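Keeping the workshop bench in order when you start taking orders

When the regional investment people came through Starville in July, they talked a great deal about grants, land and new factories, and I sat near the back with my notebook wondering what any of it meant for those of us who make things in a shed behind the house. Quite a lot, as it happens. The small business desk has a starter scheme for home workshops, and three of my neighbours have already put their names down. If you are thinking of doing the same, I thought I would write down the things I wish I had known about running a tidy bench before the first proper order came in.

Begin with the paperwork, dull as it is. Keep one box file by the door and put every receipt in it the moment you come home, before you have even taken your coat off. On Monday morning I make a pot of tea and copy the lot into a ledger – an ordinary lined one from the stationer. My first year's materials came to 3,449 and I could account for every bit of it, which made the application form a good deal less frightening.

Next, your orders. I peg each one on a string above the bench with the oldest on the left, and it doesn't come down until the parcel has gone. When Cuypers, the gift shop by the station, asked me for 50 key racks I cut the order into five lots and finished each lot completely before touching the next. It feels slower (my husband was sure it was slower!) but you always have something ready to send if the customer rings up.
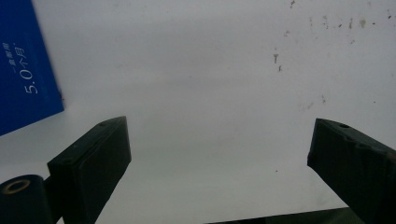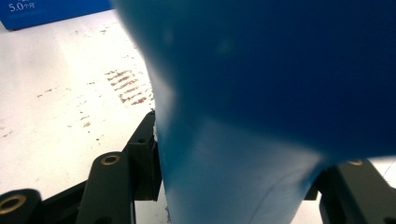
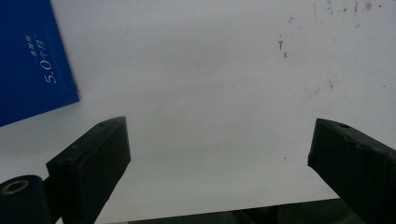
Gladys Nyamweya
Household and Workshop Editor

Glue deserves a word of its own. Write the date you opened it on the bottle, wipe the nozzle with a damp rag before the cap goes back on, and keep it indoors over the winter. Frost will ruin a bottle of wood glue and you may not notice until a joint lets go in somebody's kitchen.

For repeat work, make yourself a stop block. It's only an offcut clamped to the saw fence, but once it is set at 254 mm every piece will come out at 254 mm, and you can put the tape measure back in your apron. Check the first piece and then one every so often, as sawdust does build up against the block and push your lengths out.

Sandpaper is best kept flat, in an old magazine rack or between two boards, with the grit written large on the back of each sheet. Damp makes it curl, so a shed wall is the wrong place for it.

Finally, do work out what your time is worth before you quote. I reckoned on about 42 minutes for each rack, including the packing, and wrote that at the top of the page before adding wood, screws and postage. Losora market is coming up again and there will be plenty of people asking for a price on the spot. Take their number, go home and do the sum, and ring them back after supper.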